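잔디 관리 기록 모음 (Flandar 잔디 노트) 읽어두기

버전 3
마지막으로 손본 때: June

들어가며

이 폴더를 열어주셔서 고맙습니다. 어쩌다 검색으로 들어오신 분도 계실 테고, 동네 모임에서 주소를 받아 적어 오신 분도 계실 텐데, 어느 쪽이든 반갑습니다. Flandar 잔디 노트는 마당이나 공터, 작은 공원에서 잔디를 돌보는 사람들이 그날그날 적은 메모를 한데 모아 표로 정리한 자료입니다. 깎은 높이, 물 준 시각, 비료 이름, 잡초 이야기, 누렇게 변한 자리에 대한 걱정과 푸념까지 들어 있습니다. 전문 연구기관에서 만든 자료가 아니어서 숫자 하나하나를 실험 결과처럼 믿으시면 곤란하지만, 실제로 잔디를 키우는 사람들이 어떤 순서로 무엇을 고민하는지는 꽤 생생하게 담겼다고 생각합니다.

처음에는 공책이었습니다. 겉장이 다 떨어진 공책 몇 권에 "앞마당 또 누렇다", "물 너무 줬나?" 같은 말이 빼곡했고, 그걸 옮겨 적다 보니 같은 고민이 해마다 같은 무렵에 되풀이되더라고요. 그래서 이웃 정원 세 군데의 메모도 얻어다 붙였고, 그 뒤로 조금씩 늘어서 지금은 정원과 공터를 합해 61곳의 기록이 들어 있습니다. 메모는 약 2,000건입니다. 한 줄짜리도 한 건이고, 한 쪽 가득 쓴 하소연도 한 건으로 쳤습니다.

이 글은 자료를 쓰기 전에 한 번 읽어두시면 좋은 안내문입니다. 길어서 죄송한데, 예전 판에 안내문을 짧게 썼다가 같은 질문을 너무 많이 받아서 이번에는 아는 대로 다 적었습니다. 급하신 분은 "파일 구성"과 "알려진 문제"만 보셔도 됩니다.

무엇이 들어 있나

메모마다 다음 항목이 붙어 있습니다. 항목 이름은 파일 첫 줄에 적힌 그대로입니다.

장소번호: 1부터 61까지입니다. 주소나 지번은 넣지 않았습니다.
장소종류: 앞마당, 뒷마당, 공터, 공원, 묘지, 기타 가운데 하나입니다.
월: 달만 적었습니다. 날짜까지 적어주신 분도 많지만 공개판에서는 뺐습니다.
시간대: 새벽, 오전, 한낮, 오후, 저녁. 비어 있는 칸이 많습니다.
잔디종류: 한국잔디, 켄터키블루그래스, 톨페스큐, 섞임, 모름.
작업: 깎기, 물주기, 비료, 배토, 통기, 잡초, 보식, 관찰.
높이_mm: 깎은 뒤의 높이입니다. 깎기 작업에만 있습니다.
상태말: 쓴 사람이 잔디 상태를 적은 말입니다. 고치지 않고 그대로 두었습니다.
메모: 나머지 전부입니다.

잔디종류에서 "모름"이 많다고 놀라지 마세요. 이사 온 집에 원래 깔려 있던 잔디라 종류를 모른다는 분이 정말 많습니다. 짐작으로 채워 넣을까 하다가, 겨울에 누렇게 쉬는지 아닌지만 보고 나누는 건 아무래도 무리다 싶어 그냥 두었습니다. "섞임"도 사정이 비슷해서, 처음부터 섞어 뿌린 곳이 있는가 하면 보식할 때 다른 종류가 들어가 버린 곳도 있습니다. 둘을 가르는 항목을 만들어달라는 말씀을 들었는데, 옛 메모에 단서가 모자라 아직 못 하고 있습니다.

상태말 항목에 대하여

개인적으로 제일 아끼는 항목이라 조금 길게 적겠습니다. 잔디를 오래 본 분들은 색을 참 여러 가지로 부르십니다. 푸르다, 푸르스름하다, 누렇다, 누르께하다, 희끗하다, 거뭇하다, 물 먹은 색이다, 기운 없는 색이다... 처음에는 이걸 다섯 단계로 정리해서 숫자로 바꿔 넣었는데, 바꿔놓고 보니 메모의 맛이 다 사라지고 무슨 말인지도 알 수가 없어서 도로 원문을 살렸습니다. 대신 비슷한 말끼리 묶은 낱말표를 따로 두었으니, 분석하실 때는 그쪽을 같이 쓰시면 편합니다.

낱말표에는 묶음이 25개 있습니다. 묶음마다 대표말이 있고 그 아래에 비슷한 말이 달려 있습니다. "누렇다" 묶음이 단연 길고, "얼룩졌다" 묶음이 그다음입니다. 한 마당 안에서도 색이 고르지 않은 건 흔한 일이라 "저쪽은 노르스름한데 이쪽은 짙다" 같은 문장이 자주 나옵니다. 이런 문장은 한쪽 묶음에만 넣을 수가 없어서 두 묶음에 모두 표시했습니다. 묶음별로 건수를 더하면 전체 건수보다 많아지는 까닭이 여기 있습니다.

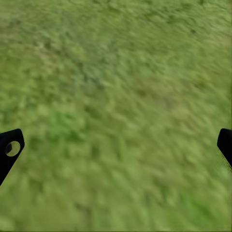

색을 적을 때 다들 한 번씩 겪는 어려움이 있지요. 아침에 볼 때와 한낮에 볼 때가 다르고, 서서 내려다볼 때와 쪼그려 앉아 옆으로 볼 때가 또 다릅니다. 깎은 방향에 따라 잎이 누우면 같은 잔디인데도 한 줄은 밝고 한 줄은 어둡게 보이기도 하고요. 그래서 메모를 보내주시는 분들께는 되도록 같은 자리에 서서, 같은 시간대에, 해를 등지고 보시라고 부탁드립니다. 물론 바쁘면 못 지키는 날이 있습니다. 그런 날은 그냥 "급히 봄"이라고만 적어주셔도 나중에 읽는 사람에게 큰 도움이 됩니다.

짙은 자리가 꼭 건강한 자리는 아니라는 점도 말씀드리고 싶습니다. 질소가 한쪽에 몰려 떨어져서 거기만 웃자란 경우가 있고, 개가 늘 같은 자리에 볼일을 보면 가운데는 죽고 둘레만 유난히 푸르러지기도 합니다. 땅속에 묵은 나무뿌리가 썩고 있는 자리도 색이 다릅니다. 메모에는 이런 사정이 뒤늦게 밝혀지는 경우가 종종 나오는데, 먼저 적은 메모를 고치지 않고 나중 메모를 덧붙이는 방식으로 두었습니다. 읽다 보면 "지난번에 비료 덕이라고 쓴 것 취소" 같은 줄을 만나실 거예요. 저는 그런 줄이 참 좋습니다.

파일 구성

메모.csv: 본 자료입니다. 한 줄이 메모 한 건입니다.
장소.csv: 장소번호별로 넓이 구간, 볕드는 정도, 흙의 종류를 적었습니다.
낱말표.csv: 상태말 묶음입니다.
비료이름.csv: 메모에 나온 비료 이름을 통일한 표입니다.
바뀐점.txt: 판이 바뀔 때마다 무엇을 손봤는지 적었습니다.
읽어두기.txt: 지금 보고 계신 글입니다.

글자 부호는 모두 UTF-8입니다. 엑셀에서 바로 두 번 눌러 열면 한글이 깨질 수 있으니 데이터 가져오기로 여시고, 그래도 깨지면 메모장으로 연 다음 다른 이름으로 저장하면서 부호를 바꿔보세요. 쉼표가 들어간 메모는 큰따옴표로 감쌌습니다. 메모 안에 줄바꿈이 있는 경우도 있어서, 줄 수를 세는 명령으로 건수를 세시면 실제보다 많게 나옵니다.

장소.csv의 넓이는 정확한 제곱미터가 아니고 구간입니다. "돗자리 몇 장", "차 두 대쯤", "한 바퀴 도는 데 노래 한 곡"처럼 적어주신 것을 제가 좁음, 보통, 넓음, 아주 넓음으로 옮겼습니다. 원래 표현은 비고 칸에 남겨두었습니다.

어떻게 모았나

메모는 세 가지 길로 들어왔습니다. 첫째는 앞에서 말씀드린 공책이고, 둘째는 동네 게시판에 올라온 글을 쓴 분의 허락을 받아 옮긴 것이고, 셋째는 Sosto라는 기록 양식으로 받은 것입니다. Sosto는 거창한 프로그램이 아니고 종이 한 장짜리 표인데, 문 옆에 걸어두고 장화를 신으면서 연필로 적을 수 있게 칸을 큼직하게 만들었습니다. 인쇄용 파일이 필요하시면 양식 폴더에서 가져가세요. 칸을 더 키워달라는 의견이 있어서 큰 글씨판도 넣었습니다.

옮겨 적기는 두 번씩 했습니다. 한 번 옮긴 뒤 며칠 지나서 원본과 맞춰보는 식입니다. 손글씨를 읽을 수 없는 부분은 네모표로 두었고, 짐작되는 말이 있으면 괄호 안에 물음표와 함께 적었습니다. 맞춤법은 고치지 않았습니다. "잔듸"라고 쓰신 분은 끝까지 "잔듸"로 나옵니다. 검색하실 때 두 가지를 다 넣어보시기 바랍니다.

사람 이름, 전화번호, 주소, 옆집 이야기는 지웠습니다. 옆집 이야기를 왜 지우느냐고 서운해하신 분이 계셨지만(재미있는 건 저도 압니다!) 공개하는 자료이니 이해해주세요. 반려동물 이름은 그대로 두었습니다.

비료와 기구 이름

비료 이름은 같은 제품을 다들 다르게 부르셔서 한참 애를 먹었습니다. 예를 들어 Rulov라는 완효성 비료는 "루로브", "룰롭", "파란 포대", "그 천천히 녹는 것"으로도 나옵니다. 비료이름.csv에서 앞 칸은 메모에 적힌 말, 뒤 칸은 통일한 이름입니다. "파란 포대"는 쓴 분에게 여쭤봐서 확인된 것만 Rulov로 바꾸었고 나머지는 미상으로 두었습니다. 포대가 파란 비료는 세상에 많으니까요.

양은 가능하면 그램으로 환산했지만, "한 줌", "바가지로 하나", "늘 주던 만큼"은 손대지 않았습니다. 사람마다 손 크기도 바가지 크기도 달라서 억지로 환산하면 오히려 틀린 숫자가 됩니다. 양을 비교하는 분석을 하실 거라면 그램으로 적힌 메모만 골라 쓰시는 편이 낫습니다. 그러면 건수가 많이 줄어든다는 점은 미리 말씀드려요.

깎는 기구는 릴식, 로터리식, 낫, 가위, 예초기로 나누어 메모 끝에 대괄호로 달았습니다. 적혀 있지 않으면 달지 않았습니다. 가위로 깎은 메모는 대개 디딤돌 둘레나 화단 가장자리를 다듬은 이야기인데, 이런 메모의 높이 값은 마당 전체의 높이와 다를 수 있습니다.

달마다 읽는 재미

표로만 보시지 말고 한 장소를 골라 달 순서대로 읽어보시기를 권합니다. 봄에는 다들 마음이 급합니다. 언제 파래지나, 옆 마당은 벌써 파란데 우리는 왜 이런가 하는 메모가 줄을 잇고, 그러다 조금 파래졌다 싶으면 잡초 이야기로 넘어갑니다. 새포아풀과 토끼풀이 가장 많이 나오고, 토끼풀은 그냥 두겠다는 분과 기어이 뽑겠다는 분이 팽팽합니다. 꽃이 예뻐서 한 포기 남겼다가 이듬해에 후회하는 메모도 있습니다.

여름 메모는 짧습니다. 더우니까요. 물주기와 깎기가 대부분이고, 장마 무렵에는 "못 깎음"만 몇 번이고 이어집니다. 비가 그친 뒤 한꺼번에 짧게 깎았다가 허옇게 밑동이 드러나 속상해하는 이야기가 장소를 가리지 않고 나오는데, 한 번에 잎 길이의 3분의 1 넘게 자르지 말라는 말을 아무리 들어도 막상 무릎까지 자란 잔디를 앞에 두면 마음이 달라지나 봅니다. 저도 그랬습니다.

가을에는 다시 말이 길어집니다. 배토할 모래를 어디서 사느냐, 구멍을 뚫을까 말까, 씨를 더 뿌릴까 하는 이야기가 많고, 모래 값 이야기도 많습니다. 겨울 메모는 드문드문한데, 서릿발 선 아침에 밟지 말자고 적어놓고 다음 메모에서 택배를 받으러 밟고 지나갔다고 고백하는 분이 계십니다.

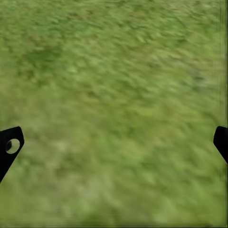
알려진 문제

1. 장소 쏠림. 앞마당이 지나치게 많고 묘지와 공원은 적습니다. 공원 기록은 대부분 Boateng 공터 한 곳에서 나왔고, 이곳은 그늘이 많은 편이라 공원 전체를 대표한다고 보시면 안 됩니다. 이름은 공터인데 장소종류는 공원으로 들어가 있습니다. 기록하는 분들이 그렇게 불러달라고 하셨습니다.

2. 좋은 날과 나쁜 날만 적히는 버릇. 잔디가 무난한 날에는 다들 아무것도 적지 않습니다. 누런 자리가 생겼거나, 반대로 너무 예뻐서 자랑하고 싶을 때 메모가 늘어납니다. 메모 비율을 그대로 잔디의 건강 상태로 읽으시면 실제보다 들쭉날쭉해 보입니다.

3. 높이 단위. 초기 메모에는 센티미터와 밀리미터가 섞여 있었고, 손가락 마디로 잰 것도 있었습니다. 마디로 잰 것은 높이 칸을 비우고 메모에만 남겼습니다. 센티미터는 모두 밀리미터로 바꿨다고 생각하지만, 높이가 4나 5로 적힌 줄을 보시면 제가 놓친 것이니 알려주세요.

4. 시간대 빈칸. 물을 새벽에 주었는지 저녁에 주었는지는 병이 도는 것과 얽혀 있어 꼭 알고 싶은 내용인데, 공책 시절 메모에는 거의 없습니다. 짐작으로 채우지 않았습니다.

5. 병 이름. 쓴 사람이 그렇다고 적은 이름입니다. 라지패치, 동전마름병, 녹병 따위가 나오지만 진단을 받은 것은 드뭅니다. 병 발생 통계로는 쓰지 말아주세요.

이런 데 쓰시면 좋겠습니다

잔디 모임에서 함께 읽을거리로 쓰셔도 좋고, 우리말 색깔 표현을 공부하시는 분께도 쓸모가 있을 것 같습니다. 한 초등학교에서는 막대그래프 그리기 수업에 쓰셨다고 해요. 표 다루기를 처음 배우는 분들의 연습용으로도 괜찮습니다. 빈칸도 많고 지저분한 데도 많아서 연습할 거리는 넉넉합니다.

반대로 농약 사용량을 정하거나, 업체끼리 비료 효과를 견주는 광고에 쓰시는 것은 말리고 싶습니다. 농약은 제품에 붙은 설명서와 지역 농업기술센터의 안내를 따르세요. 메모 속의 "두 배로 탔더니 잘 듣더라" 같은 말은 그분이 그날 그렇게 적었다는 기록일 뿐이니 따라 하시면 안 됩니다.

이용 조건

출처로 "Flandar 잔디 노트"를 적어주시면 누구나 쓰고 고치고 나눌 수 있습니다. 고쳐서 다시 나누실 때는 무엇을 바꾸었는지 한 줄이라도 적어주세요. 메모를 쓴 분이 빼달라고 하시면 다음 판에서 뺍니다. 그때는 바뀐점.txt에 몇 건이 빠졌는지만 적고 이유는 쓰지 않습니다. 예전 판을 갖고 계신 분은 새 판이 나오면 바꿔주시면 고맙겠습니다.

메모를 보태고 싶으시면

Sosto 양식에 적어서 사진으로 찍어 보내셔도 되고, 표를 직접 채워 보내셔도 됩니다. 한 철만 적으신 것도 받습니다. 처음 적는 분들이 뭘 써야 할지 모르겠다고 하시는데, 오늘 무엇을 했는지와 잔디가 어때 보이는지, 이 두 가지면 충분합니다. 틀린 말을 쓸까 봐 걱정하지 마세요. 제 첫 메모는 "풀이 이상하다"가 전부였습니다.

보내실 때 장소종류와 볕드는 정도는 꼭 적어주세요. 나머지는 비워두셔도 됩니다. 받은 메모는 모아두었다가 다음 판에 한꺼번에 넣기 때문에 올라가기까지 시간이 꽤 걸립니다. 답장도 느린 편인데, 특히 깎을 것이 많은 여름에는 더 느립니다. 잊은 건 아니니 조금만 기다려주시고, 가을이 되어도 소식이 없으면 한 번 더 보내주세요.

다음 판에서 손볼 것

낱말표의 "누렇다" 묶음을 둘로 나누기(말라서 누런 것과 겨울잠으로 누런 것).
장소.csv에 기울기 칸 넣기.
"잔듸"를 "잔디"로 바꾼 검색용 칸 따로 만들기.
Sosto 양식 뒷면에 비료 포대 무게 적는 칸 넣기.
묘지 기록 더 모으기. 벌초 때 적어두신 메모가 있으면 꼭 좀 보내주세요!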